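Product sheet, revised Tue 1 September

# Tastura 300 Wall-Hung Drop-Leaf Table

The Tastura 300 is a folding table for small kitchens, break rooms and galley-type pantries. It mounts to a wall on two steel brackets and folds flat when not in use. The closed depth is 7 cm, including the brackets. The leaf is supplied in one piece and is not cut to order.

The table replaces the Tastura with the single center bracket, which went out of production in June. The hole pattern is different. Existing wall plugs can't be reused.

## Specifications

| Item | Value |
|---|---|
| Leaf width | 900 mm |
| Leaf depth, open | 662 mm |
| Depth, closed | 7 cm |
| Load, evenly spread | 300 N |
| Brackets | Steel, powder coated, white |
| Leaf finish | White smooth or white fine grain |
| Edge | Straight, sealed on all four sides |
| Hinge lock | Spring catch, both sides |

The load figure applies to a table fixed to solid masonry or to studs. Hollow walls need a backing board, sold separately as the Sison rail. Do not mount the table on plasterboard alone.

## Finish

Both finishes are sealed and take the same cleaning products. The smooth finish shows fingerprints and fine scratches sooner. The fine grain finish hides light wear better, but flour and ground coffee settle in the pattern and need a damp cloth.

White was chosen as the stock color for both. Other colors are made in batches and are listed on the order form when a batch is open. Samples are sent on request and do not have to be returned. 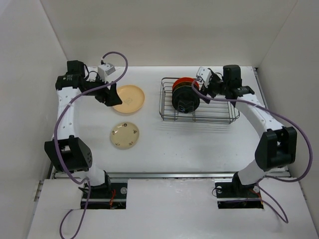

*Round plates and a wire dish rack on a white tabletop.*

Allow space for a rack if the table will be used next to a sink. Racks with bare wire feet should stand on a mat or tray. Water left under a foot will not harm the leaf in the short term, but it can leave a rust mark if the rack's coating is damaged. Rust marks come off with a mild citric acid cleaner if treated early.

## Mounting

1. Mark the height of the underside of the leaf. Use a level across the full width.
2. Hold the paper template to the line and mark the bracket holes.
3. Drill, clean out the dust and set the plugs.
4. Fix the left bracket fully. Fix the right bracket with the top screw only.
5. Hang the leaf, open it and check it with the level. Adjust at the right bracket.
6. Fit the remaining screws and tighten.

Two people are needed for step 5. The slotted hole in the right bracket allows a small correction – if the leaf is still out of level at the end of the slot, the line was marked wrong and the holes must be redrilled.

The wall plugs in the box are for brick and concrete. Screws for wood studs are not included.

## Use and care

Open the leaf with both hands until the two catches click. Press both catches to close it. A leaf that drops on one side only has a catch that needs cleaning; brush out crumbs and add one drop of light oil.

Wipe with warm water and dish soap. Do not use scouring powder, steel wool or chlorine bleach. Hot pans need a trivet. Dinner plates at serving temperature do not.
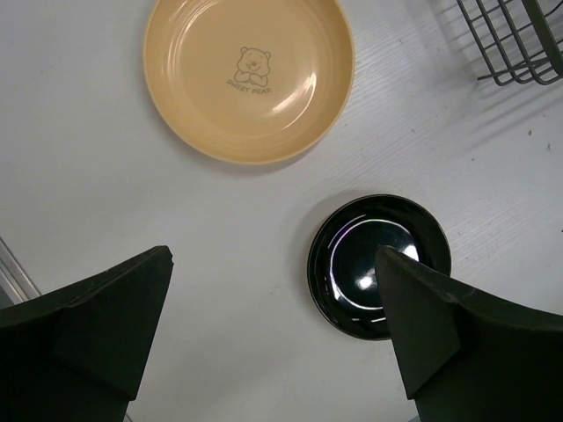 **Skirnasen Folding Furniture – Small Kitchens Department**

Glazed and molded tableware can be set directly on either finish. Unglazed foot rings on stoneware are rougher than the seal and will dull it over time if the plates are pushed across the leaf. Lift them, or use a cloth.

## Parts and ordering

Order code for the table is T300-S (smooth) or T300-G (fine grain). One carton holds the leaf, two brackets, the template and the plug set.

Spare parts:

- Catch, left or right
- Bracket pair with screws
- Leaf only, either finish
- Template

Spare leaves fit the two-bracket model only. State the finish and the batch number when ordering – the number is stamped on the underside, next to the left hinge. White may vary slightly between batches.

Orders ship from the Drernedberg warehouse. Cartons should be checked for corner damage before signing, and damage reported with the carton number. Store flat in a dry room until mounting.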